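Do ceramic soup spoons need special care?

I have read a lot of advice about ceramic soup spoons, and most of it seems written by people who want to sell you a rack. So I tried the usual tips in my own kitchen over one August and kept the ones that held up.

First, the baking soda paste. Every site swears by it for the gray marks that metal leaves on a white glaze. It works, slowly. Plain dish soap and a soft sponge did nearly as well on mine, and I'd start there before making a paste of anything. If a mark is still there after 2 tries, I live with it. It's a soup spoon.

Second, the vinegar soak. Skip it. My spoons came out smelling like salad and looking the same as when they went in.

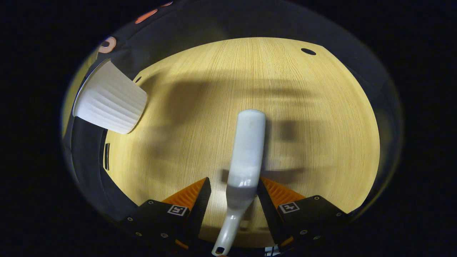
Then there's the little hole at the end of the handle, which some spoons have and some don't. You will be told to hang them from it. Fine, if you own hooks thin enough and have no one in the house who slams cupboard doors. I hung 3 from a rail and chipped one within the month. A drawer with a folded dish towel in the bottom has done better, and it cost me nothing.

The dishwasher is where I disagree with my neighbor Mieke Coppens. She runs hers on the top rack every night and says they're fine. Maybe so – but hers are packed in tight, and I've heard mine knock against the bowls for a whole cycle. I wash them by hand now. It takes a minute.

Last, check the edge of the bowl with a fingertip before you put a spoon away. A rough spot means a chip, and a chipped spoon shouldn't go back in anyone's mouth. I've seen glue suggested for this. I wouldn't eat off it, whatever the tube says. Use the spoon to scoop potting soil, or throw it out.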